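뉴스레터 구독자 여러분께: 수신 설정은 메일 하단의 '구독 관리'에서 언제든 바꾸실 수 있습니다. 웹에서 보실 경우 이 페이지는 방문 통계를 위해 쿠키를 사용합니다. [동의] [설정]

시뮬레이션에서는 멀쩡했다는 말

그루손(Gruson)이 7월에 낸 발표 자료를 다시 꺼내 읽었다. 탁상용 로봇팔로 공구를 집어 정리하는 제어 프로그램 '나마우(Namau)'를 소개하는 자료인데, 첫 장에 큼직하게 적힌 숫자가 1,026이다. 시뮬레이션에서 연속으로 1,026회를 돌렸고 한 번도 안전 정지가 걸리지 않았다는 것이다. 그때 이 지면에서도 짧게 다뤘고, 그때도 나는 별로 감탄하지 않았다. 안전 정지가 한 번도 걸리지 않았다는 문장은 두 가지로 읽힌다. 위험한 일이 없었거나, 위험한 일을 알아채는 장치가 일을 안 했거나.

이번 달에 니숨(Nisum) 시험실에서 나온 사고 보고서는 두 번째 쪽에 가깝다. 니숨은 나마우를 그대로 받아 실제 팔에 올렸다. 서른 번을 돌리기로 하고 시작한 시험은 여덟 번째에서 중단됐다. 그리퍼가 드라이버를 물었는데 축이 손가락 사이에서 돌아가면서 끝이 아래를 향했고, 팔은 그 상태로 계속 내려갔다. 드라이버 끝이 작업대를 눌렀고 손목 관절의 토크가 올라갔지만 프로그램은 정지 신호를 내지 않았다. 옆에서 지켜보던 라미시 아도(Lamisi Addo)가 비상정지 버튼을 눌러 끝냈다. 사람은 다치지 않았다. 작업대에 자국이 남았고 그리퍼 손가락 한쪽이 휘었다.

보고서를 쓴 슈펠라 트라이코프스키(Špela Trajkovski)는 원인을 세 줄로 적었다. 물체가 손가락 안에서 미끄러져 도는 경우가 시뮬레이션에 없었다. 쥔 물체와 작업대 사이의 접촉이 충돌 검사 대상에서 빠져 있었다. 토크 상한은 설정 파일에 있었으나 실제 제어기로 전달되지 않았다. 나는 이 중에서 두 번째가 가장 불편하다. 첫 번째는 마찰 모델이 어렵다는 뜻이니 이해할 여지가 있고, 세 번째는 배선을 잘못 꽂은 것과 비슷한 실수다. 두 번째는 누군가 골라서 끈 것이다.

왜 껐느냐는 질문에 그루손의 답변은 한 줄이었다. 쥔 물체의 접촉까지 계산하면 집는 순간마다 거짓 경보가 떠서 시험이 진행되지 않았다고 한다. 경보가 시끄러우니 경보를 뺐다는 얘기다. 공장에서 이런 일을 하면 감사에서 지적을 받는다. 화면 안에서 하면 시험 횟수가 네 자리로 늘어난다.

물건을 집는 작업은 겉보기에 얌전하다. 팔은 느리게 움직이고, 탁자는 넓고, 집을 물건은 손바닥에 들어온다. 그래서 시연을 보는 사람도, 시험을 짜는 사람도 마지막 몇 센티미터를 가볍게 여긴다. 니숨의 사고는 바로 그 구간에서 났다. 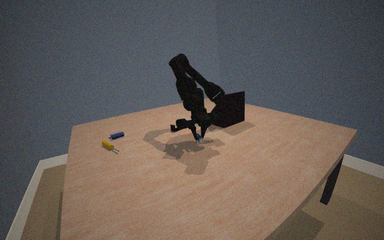
시뮬레이션을 많이 돌리면 이런 사고를 미리 잡을 수 있는가?

횟수만 늘려서는 잡을 수 없다. 검사에서 빠진 접촉은 천 번을 돌려도 기록에 나타나지 않으므로, 무엇을 검사하고 있는지부터 확인해야 한다.

검은 로봇팔이 그리퍼를 아래로 향한 채 나무 탁자 바로 위에 와 있고, 왼쪽으로 떨어진 곳에 노란 드라이버가 누워 있는 렌더링이다. 이렇게 그려 놓은 작업은 누구 눈에도 쉬워 보인다. 그림자까지 부드럽게 떨어진다. 하지만 렌더러가 그림자를 잘 그리는 것과 물리 엔진이 접촉을 제대로 푸는 것은 별개의 계산이고, 화면이 그럴듯할수록 두 가지를 헷갈리기 쉽다. 발표장에서 렌더링을 보고 고개를 끄덕이는 사람들 가운데 접촉 설정을 물어보는 사람을 나는 아직 많이 보지 못했다.

그루손은 수정판을 준비 중이라고 한다. 토크 상한이 제어기에 들어갔는지 시작할 때 확인하고, 쥔 물체를 충돌 검사에 다시 넣겠다는 내용이다. 둘 다 옳은 방향이다. 다만 거짓 경보 문제를 어떻게 해결했는지는 설명이 없다. 처음에 그것 때문에 껐다면, 다시 켰을 때 같은 경보가 뜰 것이다. 문턱값을 올려서 조용하게 만든 것이라면 꺼 둔 것과 얼마나 다른지 숫자로 보여 줘야 한다.

외부 검토를 맡은 라레아(Laryea)의 에푸아 아야바(Efua Ayaaba)에게 의견을 물었다. 그는 수정판을 보기 전에는 평가하지 않겠다면서 자기가 먼저 요구할 자료를 알려 주었다. 일부러 실패하게 만든 시험의 목록이다. 물체를 비스듬히 물리고, 탁자 높이를 틀리게 입력하고, 토크 신호를 중간에 끊어 보는 시험에서 팔이 몇 번 멈췄는지를 보겠다는 것이다. 그루손의 7월 자료에 그런 시험은 한 건도 없다.

니숨 쪽에도 할 말은 있다. 받은 프로그램을 올리기 전에 제어기에서 토크 상한을 직접 읽어 보는 데는 2분이면 된다. 보고서에는 '공급사 확인으로 갈음'이라고 적혀 있다. 팔 옆에 사람을 세워 두고 하는 시험에서 갈음할 항목은 아니라고 본다. 아도가 버튼에 손을 올려 두고 있었던 것은 다행이지만, 절차서에는 담당자의 위치가 정해져 있지 않다. 그날 그 자리에 선 것은 본인 판단이었다.

비슷한 시험을 준비하는 독자라면 공급사에 이것만은 물어보기 바란다. 충돌 검사에서 제외한 물체 쌍의 목록을 달라고 하면 된다. 대개 설정 파일 한 장에 다 들어 있다. 목록이 없다고 하면 그것도 답이다. 그리고 속도와 힘의 상한은 받은 문서가 아니라 제어기에서 읽은 값으로 기록해 두자.

수정판의 배포 날짜는 정해지지 않았다. 니숨은 그리퍼 손가락을 교체했고, 나머지 시험은 수정판이 나온 뒤에 처음부터 다시 한다. 라레아의 검토 결과가 공개되면 이어서 싣겠다.

2020년 10월 21일

독자 의견

푸세이니 도그베(Fuseini Dogbe)
저희도 쥔 물체는 충돌 검사에서 빼고 씁니다. 기본값이 그렇게 돼 있는 도구가 많아요. '골라서 껐다'는 표현은 조금 셉니다. 켜지 않았다고 해야 맞을 것 같습니다.

자켈리네 아리아가(Jaqueline Arriaga)
위 댓글에 답합니다. 기사에 나온 그루손 답변대로라면 켰다가 경보 때문에 뺀 것이잖아요. 기본값 얘기와는 다르죠. 그보다 토크 상한이 전달되지 않았는데 제어기가 경고도 없이 기동한 게 더 무섭습니다. 제어기 자체의 기본 상한은 없었나요?

편집자
기본 상한은 있었지만 드라이버가 작업대를 누르는 힘보다 한참 높게 잡혀 있었다고 보고서에 나옵니다. 정확한 값은 비공개입니다.

푸세이니 도그베(Fuseini Dogbe)
그 부분은 제가 급하게 읽었네요. 제외 목록을 받아 보라는 건 좋은 제안 같습니다. 저희 것부터 뽑아 보겠습니다.

문의 및 정정 요청: 이 메일에 회신 | 구독 관리 | © 2020 편집부. 무단 전재를 금합니다. | 맨 위로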